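Abernathy Shared Workroom — Supplies and Furniture Meeting
Minutes, 04/01/2020

Present: the bench users' group, the storeroom desk, and one member for the Vumbridge building office. Apologies were received from the print room.

1. Minutes of the last meeting
Accepted with one correction. Under item 3, "shelf" should read "shelf bracket." The brackets have been delivered and are in the storeroom.

2. Matters carried over
The sticking drawer in the tall cabinet has been planed and now closes. The key to the lower cabinet is still missing. The building office will order a replacement lock if the key is not returned before the next meeting.

The quote from Bruswood for resurfacing the benches came to 1,289, delivery included. Members thought this high for the work described. The storeroom desk will ask for a second price covering the tops only, leaving the edges and legs as they are. No decision until that is in hand.

3. Small parts and containers
The group discussed which containers to keep on the benches and which to return to the storeroom. Opaque tins were not favored, as people open several to find one item. It was agreed to move to clear plastic containers over time, starting with fasteners, ties and colored pieces. Existing tins will be used up in the print room.

Labels are to go on the front face, not the lid. The Uro label stock does not hold well on curved plastic and will be kept for flat boxes only. 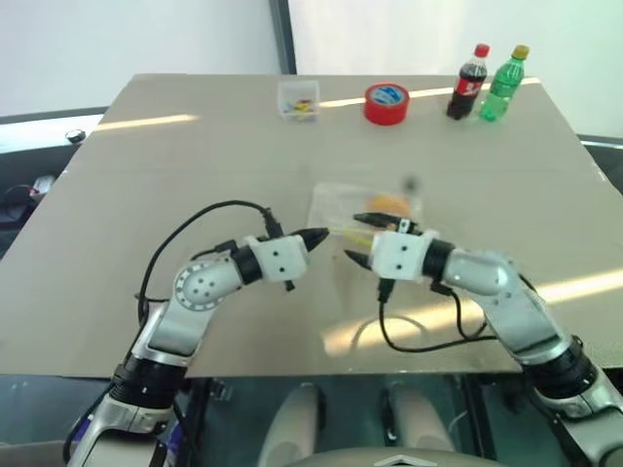

4. Bench tops
The present finish was reviewed before any money is spent on resurfacing. Wear is mostly at the front edge, where sleeves and tools rub. The finish also throws back the room light, and the bright bands across the beige-gray top make thin yellow strands and similar fine material harder to follow by eye. A matte finish was preferred for this reason. The storeroom desk will request a sample piece and leave it out for members to try with their own work.

It was noted that a matte top may hold marks from tape and markers. The sample should be tested for this with the usual cleaner before anyone gives an opinion.

5. Drinks and tape on the far edge
Bottles are being set down in the same row as tape and part boxes. The red tape and the cola bottle were given as the case in point. One view was that closed bottles do no harm there. The other was that a knocked bottle would run straight into the work. Agreed: bottles go on the side shelf once the brackets are fitted. Until then they may stay at the far edge with caps on.

Tape rolls are to hang on the rail when the bench is cleared. Cutters stay with the rail.

6. Clearing at the end of a session
The current rule is that a bench is cleared within 5 minutes of the end of a booking. Two members asked for longer. The rule was kept, but work in progress may now be left in a lidded tray — marked with the booking number — on the lower shelf of the cabinet.

Trays available: 4. The storeroom desk will keep the list.

7. Other business
The wall behind the benches needs washing. The building office will add it to the September work list.

Actions
Storeroom desk: second price from Bruswood; matte sample; tray list.
Building office: cabinet lock if needed; shelf brackets; wall washing.
Bench users' group: move tape rolls to the rail.

The date of the next meeting will be posted on the workroom door.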